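Workshop notebook, leather bench
Wednesday, January 17, 2018

Suede cleaning and waterproofing tests, continued from the last entry. I write this in one piece because my notes from the previous test were on loose paper and I could not read half of them.

The question is still the same one. Customers bring us suede and nubuck boots in January with white salt lines around the toe and the heel, and we need one method that removes the line and does not leave a darker ring in its place. Until now each of us does it in a different way, and the results are different too.

Materials on the bench: distilled water, white vinegar, the Andar crepe block, a brass brush (fine), a nylon brush (medium), the Vivis spray, and the remaining half of the Lindgren wax-free protector. I cut the test pieces from one tan split, all from the same side of the hide, so the nap runs in one direction.

Test pieces

Salt solution was made with 50 grams of road salt in half a liter of warm water. I dipped the lower third of each piece and let them dry flat on paper overnight. In the morning all pieces had a clear white edge, and piece C had two edges, probably because it was lying on a fold in the paper. I kept it in the test anyway. Real boots also have two edges sometimes.

Piece A: dry brushing only, nylon. The loose crystals come off easily, the line stays.
Piece B: dry brushing, then vinegar and water in equal parts, on a cotton cloth, only on the line. The line is gone, but a ring came where the wet area stopped.
Piece C: the same as B, but the whole piece was made damp first with distilled water. No ring after drying. The nap was stiff.
Piece D: crepe block only. It polished the salt into the nap. Do not do this again.

So C is the way to go, and this agrees with what the old workshop sheet says, in much fewer words: "wet all, then treat." I had read this sentence many times and understood it as advice for big stains only.
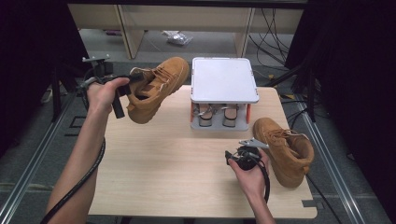 Can the vinegar step be left out if the salt line is very faint? For a faint line, distilled water over the whole panel was enough on my spare piece, but the line must be checked again after full drying, under the side lamp, as it can come back from deeper in the leather.

Drying

I compared two places, the shelf by the window at 22 degrees and the warm cupboard. The cupboard is faster, naturally, but the suede from the cupboard felt like cardboard and needed much longer brushing. After the brushing it was still not as soft as the one from the window. I will write on the cupboard door that suede does not go in there.

Paper inside the boot: plain white paper, changed once after the first hours. Newspaper is not good for light linings. The paper should fill the toe but not push the sides out, otherwise the vamp dries in a shape that the owner does not recognize. Laces are taken out before wetting – I forgot this with one pair last winter, and the color of the laces went into the tongue.

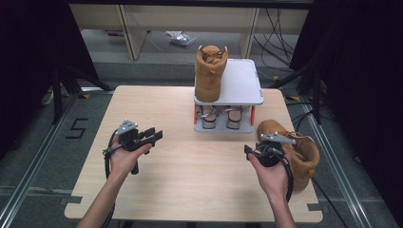 The nap should be raised only when the leather is dry all the way through. I brushed one piece too early, when the surface felt dry but the back was still cool to the hand, and the fibers made small lumps. The order that worked best was nylon brush against the nap, then a little steam from a distance, then nylon brush along the nap. Brass only on the shiny places at the heel and at the toe, with light pressure. On nubuck I would not use the brass at all, because the nap is so short that there is nothing to spare.

Protector

Vivis: sprays evenly, smells strong, darkens the tan slightly. After one day the color was nearly back. Water drops stay round.

Lindgren: no smell worth mentioning, no darkening that I can see, but the nozzle spits at the beginning. First spray must go on scrap paper. Water drops stay round for a short time and then go flat. A second coat helped.

The weight of the Vivis can was 228 grams before the test and 121 grams after, which is too much for the number of pieces I treated. I was too generous with it. Two thin coats with a pause between them should use less than this, and the nap will not stick together.

I also want to try the Vandis sample that came with the last brush order. The label gives no waiting time between coats, so I need to ask them before I put it on anything that belongs to a customer.

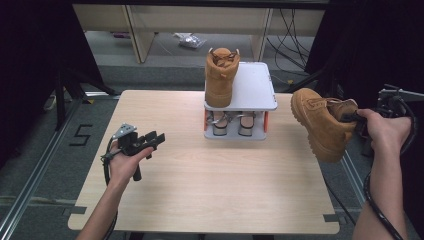 To do

Repeat C with three fresh pieces, and with a darker brown split, where a ring would be easier to see.
Order distilled water. The tap water here leaves its own line, so it cannot replace it.
Ask Vandis about the waiting time and about nubuck.
Clean the nozzle of the Lindgren bottle with warm water.
Write the new method on one card for the wall, with "laces out" as the first line.
Throw away piece D.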